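Narrow hallway, gray or something with a pulse?

14 comments · 3 shares

lumturie_d
September 8, 2020
Ok so we finally closed on the house in Rarham (yay!!) and the first thing I want to fix is the upstairs hallway. It's 40 inches wide, no window, and it goes on forever. The previous owners painted it a kind of mustard that makes everybody look like they have the flu. My husband wants light gray, walls and trim and all, done in a weekend. I want color but I'm scared of it. I got a sample of Brikine in "Cinano," a dusty blue green, and put a patch by the bathroom door. In the morning I love it. At night it looks like a pond. Help?

porchlight_pete
Go with the gray. Light bounces, you'll be glad. I did mine in April and it looks twice as wide.

hexkey
It does not look twice as wide Pete, I've seen your pictures lol. It looks like the same hallway but colder. My opinion, and I've painted way too many rentals, is that a dark narrow space is going to stay a dark narrow space. Light gray with no daylight just goes dingy. Lean into it and go darker and warmer.

porchlight_pete
Well my wife likes it.

Anežka Michalík
Before you pick any paint, what bulbs do you have up there? Your pond problem sounds like the bulbs to me. I went through four samples in my stairwell and was about to give up on green completely, then changed the bulb for something warmer and the first sample was fine. Four little cans sitting in the garage now if anybody wants them.

lumturie_d
Two of those boob lights, I have no idea what's in them. I'll climb up and look. Also, do I need to worry about painting over the mustard? It's kind of shiny.

Anežka Michalík
Shiny means scuff it up with sandpaper first and wipe it down, then a coat of primer. Don't let the guy at the store talk you out of primer, "paint and primer in one" over gloss peeled off my door frames in sheets.

hexkey
Disagree a little, I've had the all in one stuff hold up fine over semigloss if you sand well. But sure, primer never hurt anything except your Saturday plans.

mud_room_mary
Can I ask what people are paying for this? I had a painter quote me 600 for a hallway and that was walls only, no ceiling, no doors. Seemed like a lot for something you walk through.

porchlight_pete
If you've got a bunch of doors that's a fair price. All the cutting in around trim is what eats up the time.

hexkey
Doors are the whole job. My last place had 6 of them on one landing and I aged a year.

lumturie_d
Update! Bulbs were the super blue white kind. Swapped them for warm ones and the Cinano looks SO much better, like a real color and everything. Husband still says gray. He says gray goes with anything and I say so does an empty room.

mud_room_mary
Tell him to try the gray on one wall and live with it a week. I bet he caves.

Anežka Michalík
Or do the ceiling in the same color as the walls? I know, everyone hates that idea, but in a tight hall with high walls you stop noticing where the one ends. My sister in law did it with a brick red from Bárány (little paint shop, they mix by hand and it takes ages) and I was ready to hate it and I didn't.

hexkey
Nope. Ceiling white, always. I will die on this hill.

porchlight_pete
Agree with hexkey for once, somebody write it down.

mud_room_mary
I'm on the fence about the ceiling but I've really gone off gray on big upright surfaces. Put it on something tall and it just keeps going, and then put tall walls on both sides of you and it feels like a parking garage.
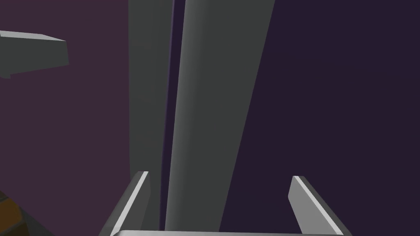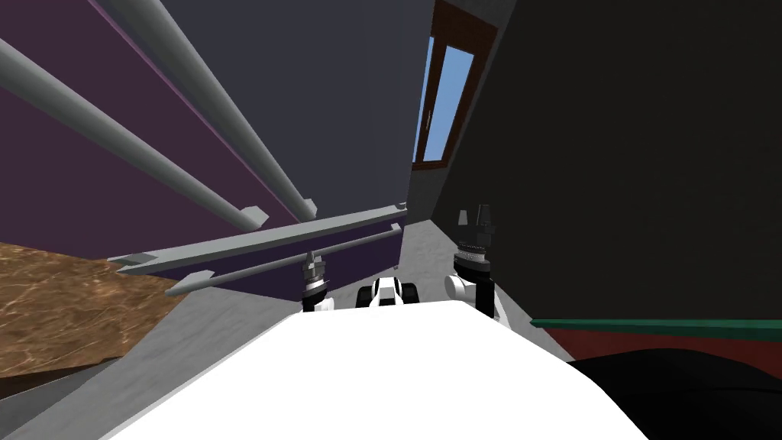
Gray column in the first one, narrow passage in the second

lumturie_d
Ok I'm showing him this thread tonight. Leaning Cinano on the walls and white on the ceiling, sorry Anežka. Does anyone know if Brikine does a matching satin for the doors or do I have to get that mixed somewhere else?

Anežka Michalík
No hard feelings! They do a satin, but bring your sample with you, mine came out a shade lighter than the wall paint.

7 likes · Share · Reply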